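About Zoranbridge Language School

Zoranbridge teaches German and Amharic to adults. Wolfram Reinholz and Hiwot Fikre opened the school after several years of teaching evening courses for other people. They wanted smaller groups and a longer term, and they wanted to write their own course books.

Wolfram is in charge of the German program. He worked as a technical translator before he took up teaching, and he still handles the written placement tests himself. Hiwot runs the Amharic program and trains new teachers in both languages. She also wrote Fasen, the beginner course book we use in every first-level class. 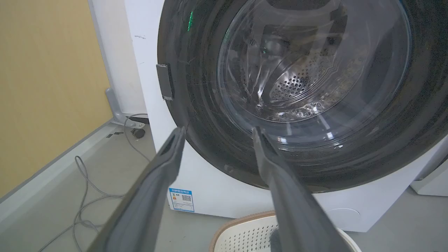 Classes meet two evenings a week, with a third session on Saturday mornings for anyone who has missed one. A term runs 20 weeks. No group has more than eight students, and we would sooner open a second group than add a ninth chair. Last year 298 students finished a full term with us.

Most of our students work during the day. Many are nurses, drivers or office staff, and a fair number are learning the language of a husband, wife or grandparent. For that reason the first level stays close to home – shopping, rent, cooking, laundry, phone calls, notes to the neighbors. Grammar comes in from the first week, but in small amounts. Reading longer texts starts at level 3.

The Schmieder Room on the second floor is our library. It holds 2557 books and recordings, mostly in German, with a growing Amharic shelf. Current students can borrow four items at a time. Former students may read there but not borrow. 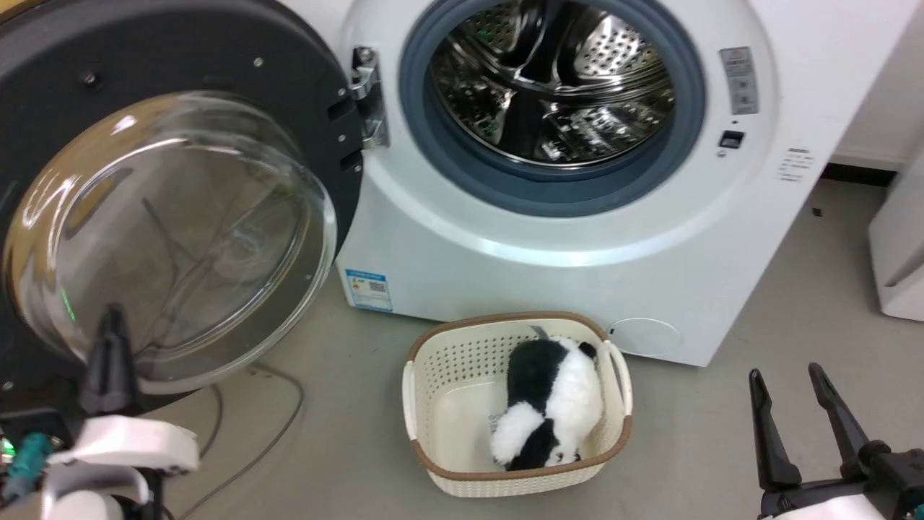

Do I need to take a test before I sign up?
Only if you have studied the language before. Complete beginners go straight into level 1. Everyone else takes a written test and has a short talk with a teacher, and we write back with a level within a week.

New terms start in February and September. Fees are paid by the term or in four parts, and the price includes the course book. Skusus, our conversation evening, is free for students and open to guests on the last Thursday of the month.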